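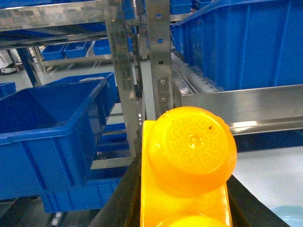
Chapter 7
Sleep and the adolescent: what the school nurse sees, what the counsellor hears

Before you start: read the Drilldale case (end of Chapter 6) again if it's been a while. We come back to it twice.

Key terms for this chapter: sleep debt, delayed phase, rumination, sleep hygiene, screening, stepped care, safety check.

7.1 Where we're up to

Last chapter was appetite and mood. This one is sleep and mood, and the overlap is big enough that some of you will wonder why we split them. Mostly for length. Also because the referrals come in differently. A kid who has stopped eating gets noticed at the lunch table. A kid who has stopped sleeping gets marked late, then gets marked rude, then maybe gets sent to you.

A teenager's body clock drifts later. Well established, not laziness, and you'll be explaining it to parents for your whole career. Melatonin comes on later in the evening than it did at nine or ten years old, school still starts when it starts, and the gap gets paid for out of the morning. That's the ordinary picture. The harder question, and what most of the chapter is on, is how you tell ordinary tired from the kind of tired that sits on top of depression or anxiety. Or something at home.

Short version: you often can't, not in one visit. So ask, write it down, ask again.

7.2 A case to carry through

Belmiro, 15, Year 10. Sent to the sick bay four times in May, always before recess, always a headache. Temperature normal. Eats the crackers, lies down, out cold in minutes. The nurse, Socorro Bedoya, starts noting the times as well as the complaint. By the fourth visit she has stopped asking about his head and asks what time he turned the light off.

"Which time?" he says.

He goes to bed at ten. Gets up at one. Lies there going over things he said at school, on the bus, to his mum. Back to sleep near five, alarm at 6:20. He hasn't told anyone as he didn't think it was a health thing.

Keep that last bit in mind. Students very rarely walk in and say "I have insomnia". They say headache, stomach, cramps, dizzy. They say nothing and fall asleep in maths.

Things to notice in the case, we'll use them in 7.5:
- the complaint and the problem were different
- the pattern showed up only once times were written down
- she asked a plain question with a plain answer
- the content of the waking matters (going over things) as much as the hours

7.3 How common is it

Depends who's asking and how. Kobe Wouters and Fatos Trajkovski ran a sleep diary project across the Clana district, 328 students, two weeks of paper diaries filled out at breakfast. Paper on purpose. An earlier round through the Skular app pulled in 4,000 responses to a single question ("Do you sleep well?") and most kids ticked yes. The diaries told a diffrent story, with plenty of the yes-tickers logging long wake-ups on school nights.

Not a knock on apps. One question gets you one answer. And "well" means what to a 14 year old? Compared to who?

Caution though. Diaries have their own trouble. Some get filled in all at once on the last morning, same pen, same neat numbers. Weekends get skipped. Kids who are doing badly drop out first, so whatever figure you end up with is likely on the low side.

7.4 Rumination at night

Worth its own section. During the day there's noise, friends, a bell every hour. At 1 a.m. there's none of that, and a thought can go round for ages. Rumination means repetitive, passive thinking about distress: why did I say that, what's wrong with me, why am I like this. Different from worry, which points forward (what if I fail). Lots of students have both and won't sort them for you.

Prasert Paisan, a counsellor whose notes we borrow from in the exercises, uses a simple opener: "When you're awake, what's your head doing?" Some shrug. Give it a second. Then follow up on mood, on safety, on home. If a student says the nights are when they think about hurting themselves or not being here, you are no longer doing a sleep interview. Stay with them, go to the safety check in Appendix B, get your supervisor in the same day. Don't leave it for the next appointment and don't promise to keep it secret.

Most conversations won't go there. Ask anyway, in ordinary words. Asking doesn't plant the idea.

7.5 What you should be able to do by the end

Take a sleep history in under ten minutes. Tell a delayed clock from broken sleep, at least as a first guess. Explain a two week diary to a student and to whoever's at home with them. Know the Dekker checklist and what it misses (quite a lot, see 7.9). Know when to refer on and to who.

Warm-up, do this before 7.6. Keep your own diary for three nights. Lights out, time asleep as best you can tell, wake-ups, alarm. Don't fix anything, just record. Bring it to class, you won't have to share it if you'd rather not.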